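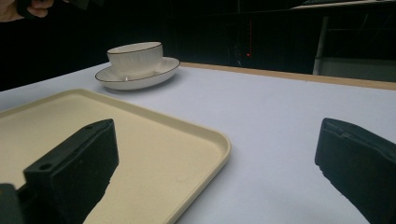
Mirico karaoke speaker review

I bought the Mirico in February for my niece's birthday, mostly so a group of 11-year-olds could shout pop songs at each other in my living room. It has stayed at my place ever since, and I've used it enough to have an opinion.

You get the speaker, 2 wireless microphones, a charging cable and a strap. Pairing with my phone took under a minute. The mics connect by themselves once you switch them on, although one of ours needed a second try most evenings.

Sound is good for the size. Vocals come through clearly and the bass is fine for dance-pop. Ballads are where it struggles — anything with a long held note gets a buzz above three-quarters volume. The echo effect has five levels and I would leave it on one.

The companion app is the weak part. It says it has 400 songs, but most are instrumental covers of older hits, and the search is slow. Fumiko Nagano's last single wasn't there. Neither was anything by Ingegerd Lindqvist, which caused some complaints at the party. We ended up playing lyric videos from a tablet, and that worked better.

Battery life was nearly 23 hours over several weeks of use, with the lights off. Turn them on and it drops fast. The lights can't be dimmed, only switched off.

I tried the Cluvico at a friend's house in Clallville too. It's louder and has better mics, but it's heavy and has to be plugged in.

For parties at home I'd buy the Mirico again. Skip the paid song pack.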